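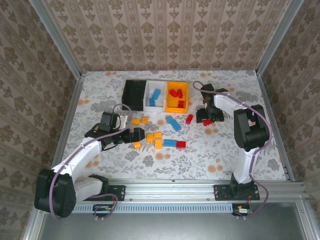
Ladar open day recordings -- README

This folder holds the recordings made at the open day of our workshop in Usdale on 26 October 2023. Visitors came in small groups, watched the two-armed cell sort toy building bricks by colour, and then could drive the arms themselves for one turn. We kept both kinds of recordings, because several schools and two companies asked us for them afterwards.

What the task is

Bricks lie spread over the tablecloth in front of three open bins. The job is to put each brick into the bin for its colour. The colours do not match everywhere, and visitors asked about this more than about anything else, so please read the table of rules before you use the data:

red bricks go to the yellow bin
blue bricks go to the white bin
yellow bricks go to the black bin

Omprakash Solanki chose this on purpose. When bin and brick had the same colour, people stopped listening to the instruction and simply matched what they saw.

The order of the bricks is free. Either arm may take any brick it can reach. An episode may therefore have, for example, two blue and three red bricks already in their bins while the black bin still has none.

Contents

1,146 episodes in total, in two folders:

demo/ -- driven by our own people, mostly Roos Van Hecke and Kristýna Štěpánek
visitors/ -- driven by guests, after a short explanation

There is also notes.txt, with the remarks which Kristýna wrote down during the day. It is partly in Czech and we did not translate it.

Each episode has a video from the fixed camera, the joint positions of both arms, the opening of both grippers, and one line of text with the instruction. Times are in seconds from the start of the episode.

Things to know before use

The walls of the cell have patterned wallpaper and the cloth has leaves and round flowers on it. Both stay the same in the whole set. If you need other backgrounds, ask for the Brurnus set, where the cloth is changed between sessions.

Visitor episodes are much slower than ours. Many guests moved one arm and forgot the second one, so the second arm stands still for a long time. We did not cut these parts out.

In 19 episodes a brick fell from the table. They are marked "dropped" in the index and you can filter them.

Bricks lying on top of other bricks were allowed. Roos thinks these are the most useful episodes -- I would say they are also the most tiring to watch.

Episodes 1 to 14 in demo/ were recorded before the doors opened, with an older gripper setting. The fingers close more slowly there.

Faces and voices

The camera looks only into the cell, and no sound was recorded. We did not store names of visitors.

Licence and contact

Free for teaching and research. For commercial use please write first to Miroslava Hubáček at Ladar. Errors in the index can be sent to me, and I will correct them in the next version, planned for March.

Zuzana Kopecký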